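# Cleaning and keeping a patterned work surface: a conversation with the surfaces lead at Datley

Datley maintains worktops for workshops, canteens and shared kitchens. The company looks after 213 tops at present, most of them stone-look surfaces in gray or brown with a printed or natural vein. Its surfaces lead, who came to the job from floor finishing, agreed to talk through how a heavily veined gray top is inspected, cleaned and kept. We spoke in the Clitholm depot in January, at a bench with a cloth, a lamp and a plastic scraper on it.

The first question was why anyone would pick a veined top for a place where work is done.

"Mostly they didn't pick it," she said. "It came with the room. But there is a case for it. A plain white top shows every mark and people wipe it all day with whatever is near. A veined gray hides small marks well. The drawback is that it hides the ones you want to find."

By this she means crumbs, paper scraps, dried glue and flakes of paint. On a top with white veins a white scrap can sit for a week. Her inspections therefore start with light. The overhead lamps are switched off and a hand lamp is laid almost flat at one end of the surface, so that anything standing above the surface throws a shadow. A vein throws none.

"You do one long side, then you move the lamp to a short side and do it again. A thin film of dried soap will show from one direction and vanish from the other. If the veins run on the diagonal, I put the lamp across them. Along them, the eye follows the pattern and you miss things."

Glare is the second difficulty. A polished top under a ceiling light gives a bright patch that moves as the inspector moves, and whatever lies in the patch can't be judged. Customers report it as wear, she said, and ask for a repair. Her crews are told to shift the light before writing anything down.
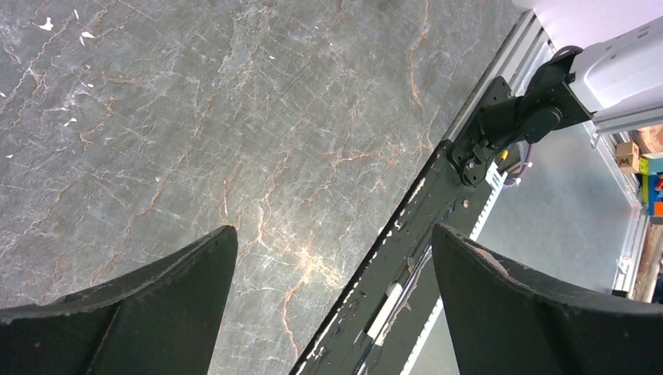
"Loose matter comes off dry," she went on. "Always dry first. A soft brush or a folded cloth, one direction, toward the edge, into a pan. If you go in with a wet cloth, the scraps turn to paste and you spread them. Paper is the worst for it. A wet paper crumb dries down hard and then you need the scraper."

The scraper is plastic and is held low, at the angle of a butter knife on toast. Metal blades were withdrawn from the Datley vans after a customer at the Prasertsri building found a set of gray lines on a new top. The lines were metal left behind by the blade, and they came off with a mild cleaning paste. It took most of an afternoon to prove that to the customer.

For the wet stage she uses warm water at 40 degrees Celsius with a neutral soap, two caps to the bucket, and a second bucket of clear water. The first cloth washes and the second rinses. A third, dry, follows before the water has time to leave a ring.

"People skip the drying. Then they phone and say the top has gone dull. It's soap. You rinse it again and it's fine."

I asked about scratches. She was careful to separate real scratches from transferred marks. A fingernail drawn across the line will catch in a scratch. It slides over a mark. Transferred marks are cleaned. Scratches are recorded by length and position, and left alone unless they hold dirt. Where polishing is agreed, it is done by hand with a 2000 grit pad, kept wet, over an area a good deal larger than the scratch.

"If you polish only the scratch you get a shiny coin in the middle of the table – that looks worse than the scratch did. You have to feather it out."

Edges receive more attention than the center. In her records, chips sit along the outer edge far more often than anywhere else, usually where something hard is set down in a hurry or dragged off. Datley fits Bornier edge strip on request, although she isn't fond of it. The strip protects the corner and collects crumbs beneath its lip, and the crew then has to run a thin card under it at every visit.

Her advice on mats was similarly mixed. Felt under heavy items is good if it is lifted and shaken out. Rubber can leave a brown shadow on some tops, and she has not found anything that removes it fully. Cork is acceptable. A mat left in one place for a year will also leave a lighter or darker patch where the surface around it has aged.

"Move things," she said. "Not far. A hand's width, every month or so."

The visit record is one sheet: lamp check, dry pass, wet pass, edges, new marks. Crews used to photograph the whole top as well. They now take only the marks, with a ruler beside each, because pictures of a veined surface all look alike after the third one.

She folded the cloth, dry side out, and put the lamp back in its case. The next top was on the floor above, brown, with the same diagonal vein.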